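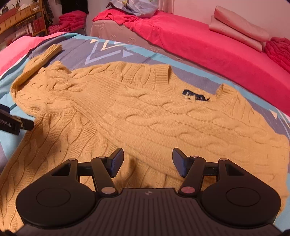
July, notebook of the deal documents workshop. Erusum / Horholm offer, second pass through the acceptance mechanics. The offeror (Erusum) has moved from a 75 per cent acceptance condition to 50 per cent plus one share, with a right to waive down that we had not drafted for. Clause 4 of the offer document, the long-stop definition and the withdrawal rights all have to follow. For the naming of drafts I am dropping numbers, as two people were working from different version sevens on the last matter. Colours from now on. The current master is MUSTARD, after the cable-knit jumper on the duvet, and the previous one stays as SLATE. Anything without a colour in the header is dead and should not be marked up.

**Acceptance condition**

- MUSTARD 4.1 now reads "more than 50 per cent of the voting rights". Checked against the definition of Voting Rights in Schedule 1. Treasury shares are excluded there but not in 4.3. Fixed 4.3.
- Waiver wording: offeror may waive down only to the new floor. SLATE let the board of Erusum waive in whole, which the facility agreement does not allow without lender consent. Removed.
- Convertibles. Horholm has one series outstanding, strike price 135. At the present offer price they are in the money, so holders will convert and the denominator moves. Added conversion during the offer period to the calculation in 4.4. Needs a second reader.

**Withdrawal rights**

Ran the timetable by hand. If a competing offer appears after the first closing date, accepting shareholders can withdraw until the condition is satisfied, then not. SLATE had them locked in from the moment of the extension notice. I think this came over from the Pistoria precedent, where the target was a private company with 33 shareholders and nobody minded. It does not work for a listed target. Replaced with the wording from the Setiawan offer, paragraph 9, with two changes:

1. "Settlement agent" for "receiving bank" throughout.
2. Electronic withdrawals to count from receipt by the agent, not from the time of instruction.

The second point will draw comment from the custodians. They always ask for time of instruction. Hold our position for the first round.

**Target board response**

Horholm's side sent a draft response circular at 16:40. It recommends acceptance but keeps a right to change the recommendation for a "superior proposal", undefined. Asked for a definition: fully financed, higher value per share, no less certain as to timing. They will probably resist the third limb. There is a fallback in the side letter, which gives us 48 hours to match. Check whether the matching right survives a second increase by the same competitor. On my reading it does not, and it should.

Break fee still in square brackets. Left alone.

**US holders**

Small US register, but above the lowest exemption threshold on last month's analysis, so we are in the middle tier at best. The percentage was worked out on the whole share capital. It should leave out the large block held by the founding family — redo before anyone relies on it. Minimum open period and prompt payment need to be lined up with the home timetable. The clash is on payment: our draft gives 14 days, US counsel want fewer. No conflict on withdrawal once the change above is in.

**Errors found in MUSTARD so far**

- Cross-reference in 6.2 points to a deleted paragraph.
- "Business Day" defined twice, differently. Kept the one in Schedule 1.
- Form of acceptance still has the old closing time (13:00, should be 15:00).
- Fractional entitlements: the mix and match worked example for a holder of 1,000 shares gives 200 new Erusum shares and the balance in cash. The arithmetic is right but the rounding note says round up, the terms say round down. Terms win.

**To do**

- Rerun the comparison, MUSTARD against SLATE, once 4.4 is settled.
- Lender consent: find out if the new floor is itself within the existing certain funds wording. I could find nothing on it in the first two schedules; have not read the third.
- Squeeze-out paragraph is untouched. With the lower floor it needs a plain warning that Erusum may end up with control and a minority left in place, plus something on delisting.
- Ask registrar for conversion notices to date.

Stopped at 18:20 with 4.4 open. The master is locked for editing until the second reader is done.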